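3.2 Care and adjustment of the hand-held gripper pair

Before we get to the recordings, we would like to spend a little time on how the Astow pair is looked after, as much of what went wrong in our first November of collecting came down to upkeep. Each unit has two jaws driven through a linkage that turns on round pivot pins, and each jaw carries a ribbed blue pad on its inner face. The pads do nearly all of the gentle work, and they wear sooner than one would hope! We now swap them after 3000 grasps, and the pins get a wipe and a small drop of Pramness oil on the same visit to the bench.

Small hair accessories turned out to be a wonderfully fussy check on all this (soft loops, hard clips and beads ask quite different things of a pad), so the Zerkero sorting task is also the one we run after every service.
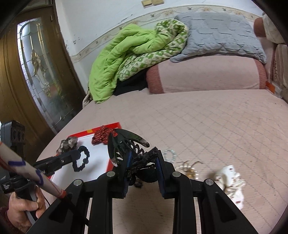 Figure 4. Sorting task with both grippers over the padded cover. The near gripper holds a black hair tie between its blue pads; the second, at left, holds a black loop over the red-rimmed tray.

Soft items such as the tie in Figure 4 forgive a good deal of misalignment, and a pair that is slightly out of true will still carry them quite happily. Thin, hard items are far less kind. A narrow metal clip lying on fabric has to be met by both pads at very nearly the same height, and if one jaw sits low it tends to push the clip into the cloth and skate over it.
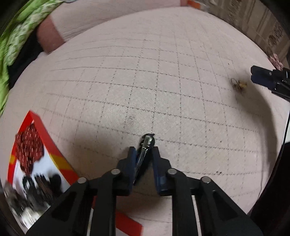

For that reason we set jaw height on the bench with a 16 mm gauge block, close the jaws gently, and look for light between the pads before tightening anything. The whole routine, pads included, fits comfortably into a coffee break once one has done it a few times. Over the full collection of 3866 grasps we logged 68 stops for adjustment, most of them in the early sessions.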